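Endham Electric Cooperative Completes Line Rebuild to Flilen, Retires Its Oldest and Least Cooperative Poles

ENDHAM, 13 December 2020 – Endham Electric Cooperative has finished rebuilding the Werkik-to-Flilen distribution line, replacing 406 utility poles along a route that has supplied local households with electricity, and with a reliable topic of conversation, for longer than most of them would have liked.

The new line went into service last week. It serves 3,009 member accounts in Werkik, Flilen and the farms along Oyelaran Road, where a stiff breeze has traditionally been treated as advance notice to go find the flashlight.

"Our members in Flilen have been very patient with us, and several of them have written at length to say so," said Sewwandi Khan, general manager of the cooperative. "I have kept the letters. The one in verse was better than I wanted it to be."

The old line ran cross-country through the Oyelaran woods, a route chosen when the trees were shorter. Crews reached parts of it on foot, usually at night and usually in the kind of weather that had caused the problem. The rebuilt line follows the county road for nearly its full length, where a bucket truck can park beside it and a lineworker can find the fault without first finding the creek.

The new poles are taller and thicker than the ones they replace. The cooperative has also installed 11 automatic switches, which cut off a damaged section and leave the rest of the line running. Under the old arrangement, a branch coming down near Werkik could put Flilen in the dark, and Flilen did not care for that.

"A squirrel can still cause an outage," said Irfan Wijaya, who directed the project. "It will be a smaller outage. The squirrel's situation is unchanged."

Members on the old line lost power for a combined 228 hours last year, counting each interruption once. The cooperative will publish the figures for the new line every quarter on its website, including the ones it does not enjoy.

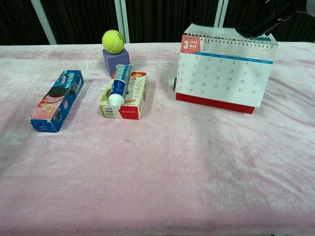 Packaged snacks on a pink tablecloth.

Work began in spring and was scheduled to end in fall. It ended in December. Two of the extra weeks went to rock near the Flilen turnoff that did not appear in the survey, and another went to the replacement of a drill bit that met the rock. The project remained within its approved budget, a sentence the cooperative has waited some time to print.

Hidayah Rondonuwu, operations supervisor, said crews kept planned outages short by building most of the new line alongside the old one and moving customers over in small groups. Each group received a postcard, a phone call and a door hanger.

"We had complaints about the number of notices," Rondonuwu said. "We also had calls from people who had never heard a thing about it. In two cases it was the same address."

Removal of the old poles will continue through the winter as ground conditions allow. Members who have asked to keep one for fencing or landscaping are reminded that treated poles are not firewood, are heavier than they look and cannot be delivered by the crew as a favor. Requests already made to the crew as a favor have been noted.

Tree trimming along Oyelaran Road will follow the removal work. Property owners will be contacted before any cutting begins, and those with strong feelings about a particular maple are encouraged to share them early.

Members can report an outage at any hour by phone or through their online account. The cooperative asks that they report it even if they are certain a neighbor has already called. The neighbor is often certain of the same thing.

Anyone who sees a downed line should stay well away from it, keep children and pets away, and call 911 first and the cooperative second. There is nothing funny about a downed line.

About Endham Electric Cooperative
Endham Electric Cooperative is a member-owned utility serving Endham, Werkik, Flilen and the surrounding countryside. Its annual meeting is open to all members and includes a meal, which accounts for the attendance.

Media contact: Syafiqah Teoh, member communications, Endham Electric Cooperative
Tree trimming and right-of-way questions: Muammer Güneş, vegetation management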